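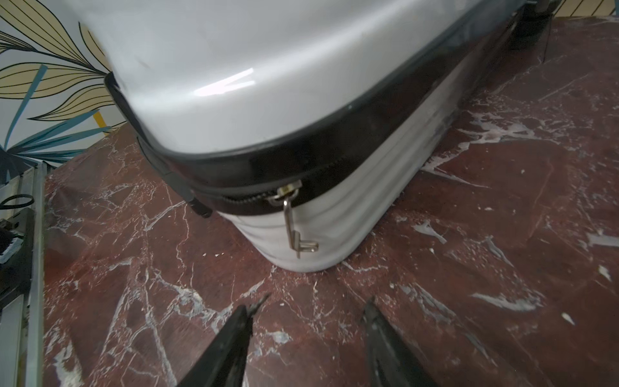
3.2 Rules for contact with personal belongings

The operating rules were drafted by Bakari Kaijage and Flurina Moser before the July trials in Urdale and were revised once during them. They cover tasks in which a robot handles things that a household would not want damaged, such as luggage, coats and handbags. Figure 4 shows the wrist camera view in a suitcase task, with the gripper open and the zipper pull hanging against the lower shell.

Rule 1 sets the start condition. The fingers must be open and clear of the object before the operator takes control. An episode that starts in contact is discarded.

Rule 2 limits where force may be applied. On hard-shell luggage the gripper may hold the zipper pull or the handle. It may not push on the shell, and it may not grip the teeth of the zipper or the band around the seam.

Rule 3 deals with existing wear. Scuffs and scratches are recorded before the first episode, so that later marks can be traced. We added this rule after two owners at the Perneten site asked about marks that we could neither confirm nor rule out.

Rule 4 covers stopping. If a pull jams, the operator releases it and backs away. A second attempt is allowed, and a third is not.

We collected 1,511 episodes under these rules. Reviewers found 31 violations, most of them of Rule 2. Operators told us that on glossy shells, reflections made it hard to judge the distance to the surface from the wrist view alone. The revised text therefore asks them to check a second view before closing the fingers.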